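Putting up tall metal shelving in a shared workroom
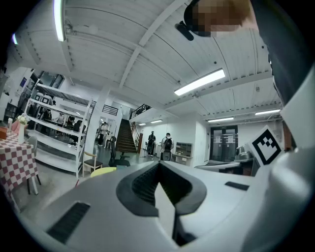 White metal shelving, mostly empty, with a table in a checked cloth beside it.

Choose the spot before you build. Tall units are awkward to shift once they are up, and you need space to pull out a chair in front.

Lay the uprights on the floor and fit the bottom and top shelves first. Stand the unit up with a second person, then add the middle shelves. Leave the bolts finger-tight until it is square, then go round with a 13 mm spanner.

Fill from the bottom. Paper, tins and tools go low, empty boxes and spare cloths on top. Keep anything used daily between knee and shoulder height.

Fix the top to a wall if there is one. If the unit stands out in the room, keep the upper shelves light.

Wipe the shelves with a damp cloth and dry them straight away. Check the bolts again in July.

Tips sent in by Quyên Vương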